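Saturday, August 17, 2019
2 min read

Week 3: Why we sort things

Welcome back! Last week we got as far as the shopping list, and I promised we'd move on to bigger collections. Sorting is one of the oldest mental habits we have, and I love teaching it – everyone walks in already an expert.

Start with a mixed box, like the one on the folding chair. A roll, a black case, a few packages, crinkled plastic. You could group by size, by color, by use. Each choice hides something the others show.
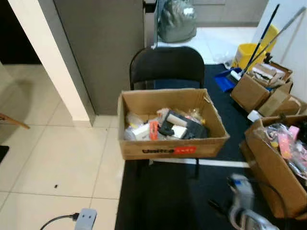

Notes by Fergus Innes

Psychologists call these groups categories, and most have fuzzy edges. Is a tomato a fruit? Is a beanbag a chair? People answer quickly for good members of a group and slow down near the edges – try it on your family!

Magalhães gave 64 adults a stack of 12 cards each and asked for piles. Most made piles by use. Young children went for color far more often.

For next time: read chapter 2 of Wollel and sort one kitchen drawer two different ways. Bring both lists.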